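FOR IMMEDIATE RELEASE

Rilberg Paint Adds Candance Line of Interior Colors for Small Rooms

Thursday, May 14, 2020 – Rilberg Paint today announced Candance, a line of interior wall and trim paints for hallways, entryways, home offices and other small rooms. The line will be sold through 200 independent paint and hardware stores starting in July.

Candance comes in 69 colors, arranged in six groups. Each group has wall colors and trim colors that were mixed to be used together. Wall paint is sold in matte and eggshell. Trim paint is sold in satin and gloss.

"Most of our customers paint one room at a time, and a lot of those rooms are small," said Melur Santoso, head of color at Rilberg. "They were buying a gallon and using less than half of it. They were also asking us the same question every spring, what goes with the trim. We wanted to answer both."

All Candance colors will be sold in quarts as well as gallons. Rilberg has sold quarts in trim finishes for years, but this is the first time the company has offered its full range of wall finishes in the smaller can. Stores can tint either size at the counter.

The cards have changed too. Standard Rilberg chips show seven shades on a strip. Candance cards are larger and show a single wall color with its trim color along one side. Customers can tape the card to the wall and look at it in the morning and again at night before they buy.

"Gray was the hard one," said Kuo-hua Tse, who runs the tinting lab. "A gray that looks clean in the can can turn blue or green in a room that faces north. We painted test boards and moved them from window to window. Some of the grays we started with were dropped for that reason."

Four colors are new to Rilberg and were made for this line. Avska is a pale gray with a little brown in it. Lam is a strong orange-brown meant for doors and window trim. The other two, a soft yellow and a dark green, will be named before the line reaches stores.

Existing Rilberg colors will stay on sale. Customers who need to match an older Rilberg color can still order it by the number printed on the lid.

Store owners can order the display rack and a full set of cards now through their regular sales representative. Training on the new line will be held by phone and video. A printed guide, written by So-ying Tsai, covers surface prep, primer and how much paint to buy for a given wall.
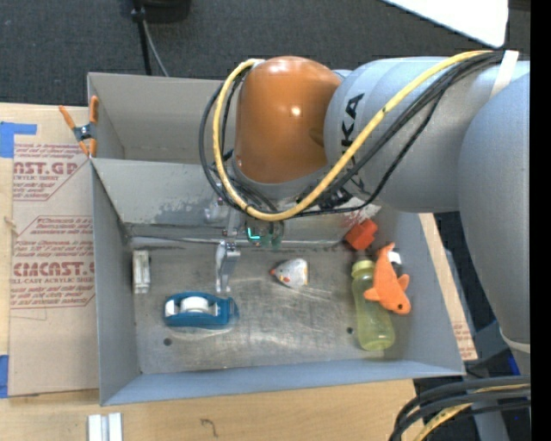 Lam is sold in gloss only, and Rilberg suggests using it in small amounts next to a plain gray. Gloss picks up light that a matte finish would not, and a strong color can carry a lot of attention on a small surface. A front door or a single window frame in Lam, with walls in Avska, works on the same idea. Stores with questions about orders can ask for Adeel Sial in the Rilberg sales office.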